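Getting the sim arm to pick up the tray (club notes, part 2)

Right, so last time we got the room to load and the arm to stand up without folding itself through the table. If yours still does that, go back and sort it first, because nothing below will work! This part is all about the pick.

I'm using Trundora for the simulator, same as everyone else in the club, and the task is the Halimham parts kit: get the black tray off the mat and onto the plate with the pegs.

Start by setting your random seed to 413. You can change it later, but while we're all learning it's much easier to help each other if we've got the same layout on our screens. Then open the arm settings and drop the speed to 30 per cent. Yes, it's painfully slow. Leave it there.

Now make your hover pose. Jog the arm until the fingers are over the tray, pointing down, with a little gap left underneath. Don't trust the default camera for this (I did, and spent an entire lunch break grabbing air). Swing the view round low, so you're looking along the tabletop, then swing it round again from the side. When you're happy, save the pose as "hover".
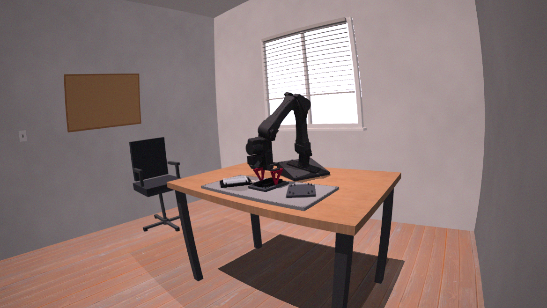 Next comes the grasp pose. Copy the hover one, change only the height, and bring it down in tiny steps. If the tray starts to shiver or slide off by itself, the fingers are overlapping it, so go back up a step and try again. Save that one as "grasp".

Then string it all together in the sequence editor:

Open gripper
Move to hover
Move to grasp
Close gripper
Wait 2 seconds
Move to hover

That wait matters more than I expected. I left it out and the tray dropped on nearly every go, which was very funny for everybody except me.

Run it a few times before you touch the speed. If the tray comes up tilted, your grasp is off centre, so nudge it sideways and have another go. If it shoots across the room, your grip force is too high!

Save your file with your initials in the name and pop it in the shared folder by Wed 13 May. Placing it on the pegs is next, and I'm still fighting with that bit myself.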